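Relley Cabinet Hardware Scheme
Progress report to the funder, July to March

Drawer runner stock now stands at 97 lines.

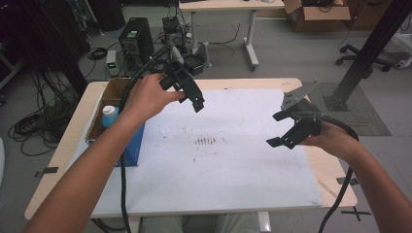
Relley has moved 60 workshops to the Somurum handle range. Bench layouts are still being agreed – a sheet of white paper held down with black tape is enough for marking out.
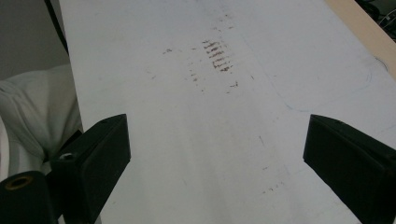 White tabletop, Relley

Foser returned 16 knobs for refinishing.

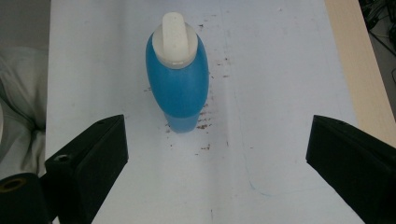

Spending
The Rashidi order is 15 days behind.
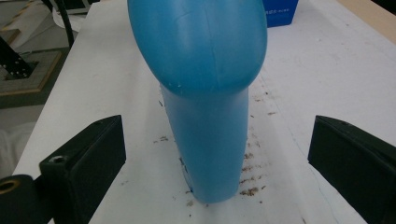

Page 2
Payment is requested on delivery.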